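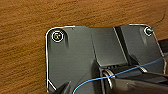
Water hardness and the descaling interval

The kettle manual says to descale every three months. The manual for the coffee maker says every 2 months, or when the light comes on. The water heater manual says once a year and gives no reason. None of the three asks what is in the water, so last December I started measuring it and adjusting the intervals to match.

Hardness is reported in several units, and the first job is to pick one and convert everything into it. I use milligrams per liter as calcium carbonate. If a test kit reads in grains per gallon, multiply by 17.1. If it reads in German degrees, multiply by 17.8. The strips I bought first were printed in German degrees on one side of the card and parts per million on the other, and the two columns did not agree at the top of the scale. I threw them out and bought a drop titration kit from Aditz.

The titration is simple. Fill the tube to the line, add the buffer, add the indicator, then add the titrant one drop at a time and swirl between drops. The color goes from red through purple to blue. Purple is not the end point. Stop when no trace of red is left after a full swirl. With cold tap water the change is slow, and it is easy to overshoot by two drops if you are impatient. Let the sample come up to room temperature first.

My kitchen tap came in at 289 mg/L. That is very hard by any of the usual tables. I repeated the test on different mornings and the result stayed within one drop, so I have treated it as a constant. The outdoor faucet gave the same number, as it should, given that both are on the same line and there is no softener in the house.

Only part of that hardness turns into scale. Heating drives off carbon dioxide, the bicarbonate shifts to carbonate, and calcium carbonate drops out. The part tied to sulfate and chloride mostly stays dissolved. To find the split, measure the hardness before boiling, boil a measured sample for ten minutes, let it cool, top it back up to the original volume with distilled water, filter it, and measure again. The difference is the temporary hardness. Skipping the top-up gives a number that is too high for the permanent part, and I made that mistake on my first attempt.

For the kettle, I kept a tally on the inside of a cabinet door. A full fill is 1.7 liters on the Bestent I use, but I rarely fill it past the one-liter mark, so I counted liters instead of fills. I picked 1,000 liters as a trial interval, mainly as a round number, and it was far too long. There was visible flaking on the base plate well before that, and the lid filter was clogged. Everything I record now is in liters since the last cleaning, with the date in a second column.

The coffee maker is a Leitner drip model with a counter that can be read by holding two buttons at power-up. The counter showed 1,744 brew cycles when I checked it on 2019-03-01. It does not reset after descaling, so write the number down each time. As far as I can tell the descale light runs on cycles alone. It has no sensor for conductivity and no menu item for hardness.

For the acid I use plain citric acid, 30 grams per liter, in warm water. Do not boil it. At higher temperatures, citric acid and calcium can form calcium citrate, which is hard to dissolve and stays behind as a white film. Vinegar works but is slower at kitchen strength and the smell stays in the rubber parts. The Drimis packets sold for coffee machines list citric acid and sulfamic acid on the label. Sulfamic is faster, and it costs more per treatment.

Leave the solution in for 30 minutes, pour it out, and rinse twice. If it is still fizzing when you pour, there is scale left and the acid is not used up, so give it longer. If the fizzing has stopped and there is still scale on the plate, mix a fresh batch.

The water heater is next. I have not drained it yet, and the valve at the bottom does not look like it has ever been opened. I will pick up a brass cap for it before I try.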